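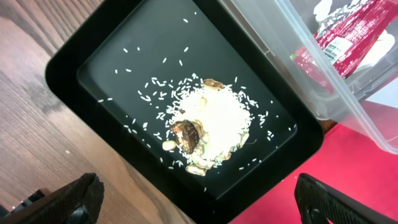 Caron grain mask, wrist camera, left arm

27 Sep 2022

Spent most of the morning on the pile segmentation in Caron and I think it's finally in a state where somebody other than me could run it. The old version thresholded on brightness, took the biggest blob, and called that the food. On the black tray that works great for the white stuff (of course it does, it's rice on black) and then it eats a hole in the mask wherever the dark mushroom cap sits. So the planner gets a donut or a bite-shaped thing with the centroid pulled up and away from the cap, and the approach comes in off to one side.

New version does it in two passes. First pass is still brightness, but it only keeps the dense region, using local grain density over a small window. Second pass grows outward from that region on texture and color, so the brown cap and the tan slices get pulled in as long as they touch the pile. Loose grains go into their own layer, "strays", and don't move the centroid anymore. I ran it over the saved wrist frames in Bosano, 549 of them, and the hole over the cap is gone in everything I flipped through. I have not flipped through all of them, so don't quote me.

Still ugly:

- Reflections on the glossy tray floor. At some wrist angles they come up gray enough to pass the first threshold and I get a ghost patch. Density check kills most of it. The leftovers are long and skinny, so I'm filtering on shape for now, which I don't love.

- The flat slice sitting at the bottom of the mound, sticking out over the black. It's attached to the pile by a thin bridge of pixels and the mask flickers between having it and not having it. Tried a bigger closing kernel, and then the strays start to merge. Left it at 3 pixels.

- The tray's far rim runs out of the wrist view at this standoff, so the rectangle fit only has part of the outline to work with. Caron was happily returning a full rectangle with high confidence anyway!! Changed it to report which sides it has real evidence for. Tiso ignores that field at the moment, see below.

Tiso, two-arm scheduling

Switched over to the planner after lunch. Background for whoever reads this later: Tiso plans each arm separately and then checks the two paths against each other in time, and if they collide it delays one of them. Fine for simple stuff. The trouble is the "hold" state. When the right arm is holding something over the dish rack and the left arm wants to work over at the dark tray, Tiso was treating the held object as attached to the gripper in the collision model (good) and also leaving the old copy of it in the world model (bad). So there were two cups, one real and one haunting the table, and the left arm would refuse to take a path that was wide open.

Found it in the attach call. We update the gripper's link, then publish, then remove the world copy, and the publish in the middle is what the other arm's planner grabs. Swapped the order and wrapped the whole thing in one update. I fed the same request set through before and after, and the bogus "no path" failures went away.

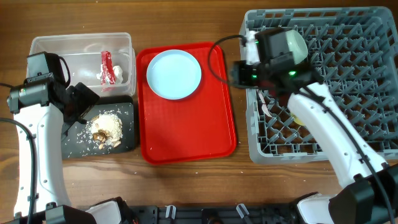

The cables are the other thing I keep putting off. They aren't in the collision model at all. The one on the right gripper makes a big loop, and when that arm is over the rack the loop hangs out over the corner of the red tray, right next to where we'd want to reach across to set something on the plate. My cheap idea is a fat capsule fixed to the gripper link on the loop side. It's wrong for half the wrist orientations but it's wrong in the safe direction. A real cable model can wait until we have somebody who wants that job (I do not want that job).

Also gave the clear plastic container another shot. Head camera depth on it is mostly garbage, we get the red thing inside and the table through the floor and hardly any wall. Caron then reports a small red object standing there with free space all around it, and Tiso will cheerfully plan the left wrist straight through the wall. For now I hard-coded a keep-out box with the container's footprint in the Pronero cell file. If you move the container, move the box. Yes, I know.

Numbers and settings so I don't lose them

Density window is in the Caron config under the pile section, not in the launch file anymore. If you override it from launch it silently does nothing, which cost me a good chunk of the afternoon. Need to make that throw an error.

Planner sampling went up to 1,000 per query for the left arm when the right is in hold. Replans capped at 3, then it stops and asks. It used to loop forever and fill the Bosano disk with logs.

The July calibration for the left wrist camera is still what's loaded. I compared tray corners from the head view against the wrist view, only the corners both can see, and they disagree by more than I like. Could be calibration, could be the rectangle fit making things up again. Going to redo the calibration first because it's boring and quick.

Next up

Make Tiso read the per-side evidence field and refuse to use a rim edge that Caron only guessed at.

Capsule for the cable loop.

Decide what to do with strays. Right now we compute the layer and throw it away. There are grains past the tray edge on the table too, and Caron clips everything at the tray outline, so those don't show up anywhere. If we ever want a wipe or sweep step it'll need both.

Merge the attach fix into main once the overnight replay is clean. Branch is pushed, please don't rebase it while the job is running.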